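Skerkum opens its teaching bench to outside groups

Skerkum has put its simulated teaching bench online, and from this month anyone with a decent laptop can sign in and steer a robot arm through a task by remote control. It's a lovely thing to try! You pick a job, take hold of a hand controller, and the arm on your screen goes where your hand goes, wrist turns and all.

The bench was built with Litetik, which wrote the remote-control software, and it had a long trial run before the doors opened. Over 1,310 demonstrations were recorded in that time, and 1,210 of them made it into the first shared collection. The rest were left out for ordinary reasons: a lost connection, a grasp given up halfway, a session saved under the wrong task.

The tables are crowded on purpose. Laptops, boxes, odd long objects that are awkward to grab from any side, all of it close enough together that the person driving has to think about the way in as well as the grasp itself.
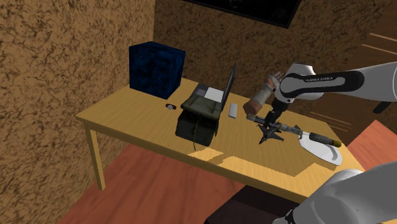
Do you need to know how to program to teach the arm a task?

No programming is needed. You move the controller, the arm follows, and the software saves the whole motion along with the moment you chose to open or close the gripper. Most newcomers spend their first session just getting used to the distance between the fingers and the tabletop.

There are 13 tasks to start with, from plain pick-and-place to a few that ask for a careful turn of the wrist before letting go. Each can be repeated as often as you like, and the starting layout shifts a little every time. Skerkum wants that variety, along with the small differences in how people work. One person comes straight down on an object, another slides in low from the side (and swears by it), and both recordings are worth keeping.

A session can run up to 16 minutes before it saves itself. Clarkero, the training center that hosted the trial, found that shorter turns gave smoother motions, and its advice to new drivers is to stop after a few good tries and come back later. The arm can also be slowed to half speed, a setting that got a lot of use near tightly packed objects. 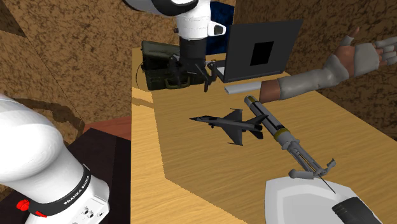

Khoo wrote in to say that half speed made all the difference, and that the next thing on the wish list is a way to redo only the last few seconds of a demonstration when the approach was good and the grip was not. Skerkum says a rewind feature is being tested and should reach the bench in December.

Sign-ups are open now, and places in the evening sessions are already going quickly.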